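Evening, March

Spent the whole evening with the budget sheet again and it still will not come out to anything I'd sign. The Lanness quote is valid for 11 more days. I know that's how they get you, and I still keep checking it like it's a pot on the stove.

What I wrote down last month, so I can hold myself to it: the arm is for towels and small knits, in a home, on a floor, into a basket. If it can't do that I don't want it at any price. I've got no use for a machine that stacks blocks. The sales sheet has plenty of blocks.

Lanness wants the arm, the controller and the mount as one package, and then the fingers are separate. Fingers! The thing that touches the towel is an accessory. Grorkwood sells the arm bare and leaves me to sort out the rest, and the total looks lovely until I start filling in the empty lines. Power supply. Spare cable. Something to bolt it to that won't walk across the room. By the time I'd filled in the lines I could think of, the gap between them was down to 200 dollars, and I haven't thought of everything.

Then the pads. The yellow fingers have black pads on the outer edges, and the parts list has them as "consumable," no word about how long they last. I wrote to ask. The reply said it depends on the application. My application is terry cloth, I told them that in the first line of the email. I've put down a full spare set for each quarter and I bet that's wrong in one direction or the other.

Saved these next to the quote so I stop arguing from memory.
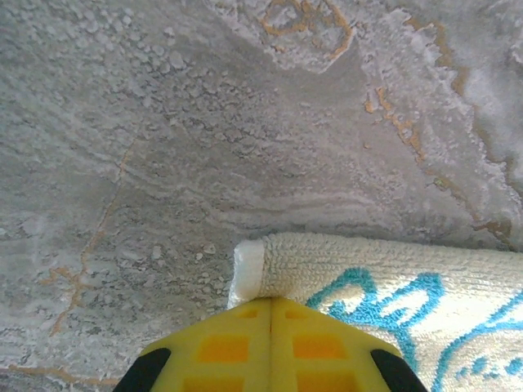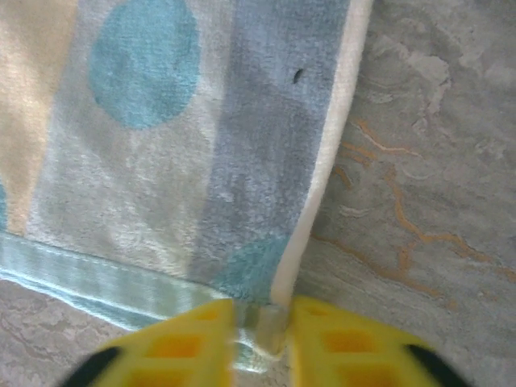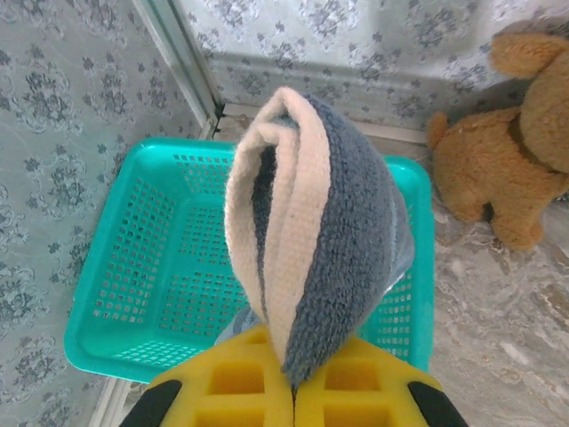 Towels and a knit, anyway, so no one can say I'm budgeting for the wrong job. But the question I can't price is attempts. How many tries before one goes where it should? Every brochure gives me a speed and not one gives me that. If it needs four tries a towel then the speed is a decoration, and the person standing there to fix things is the real cost, and that person is me, and I'm not on the sheet. I put myself on the sheet tonight. It got ugly fast and I took myself off again, which I realize is cheating.

Other things I noticed going through the numbers.

The service plan from Lanness is 24 months and starts on the day it ships. Not the day it works. Bosman took five weeks to get the last thing we bought from them running, and I remember paying for support the whole time while it sat under a sheet.

Shipping from Grorkwood is "calculated at checkout." I got as far as checkout. It wanted a phone number first. I closed the window.

Hisbridge would lease one for 30 weeks with an option to buy. I like that more than I expected to. The monthly figure is silly if you multiply it out, but I could send the thing back, and being able to send it back is worth money to me right now. The catch is on page three: wear to the grippers is charged at the end, at their rate, by their inspection. So the pads again. Everything in this comes back to the pads.

I also went through the training line. Lanness charges for two half days, remote. I'd cut it to one. I've sat through those and the second half day is always somebody sharing the wrong screen.

Where I am tonight — lease from Hisbridge if they'll put a cap on the wear charge in writing, otherwise wait until fall and let the Lanness quote die. Prices on arms have only gone one way since I started looking, and I doubt that stops the week mine runs out. If they really want the sale there'll be another quote. There's always another quote.

To do: email Hisbridge about the cap. Ask Lanness if the fingers come off without a tool, I forgot to ask and it matters. Find out what the old Bosman stand would fetch, or if anyone would haul it away for free. Measure the doorway. Quarter to twelve, going to bed.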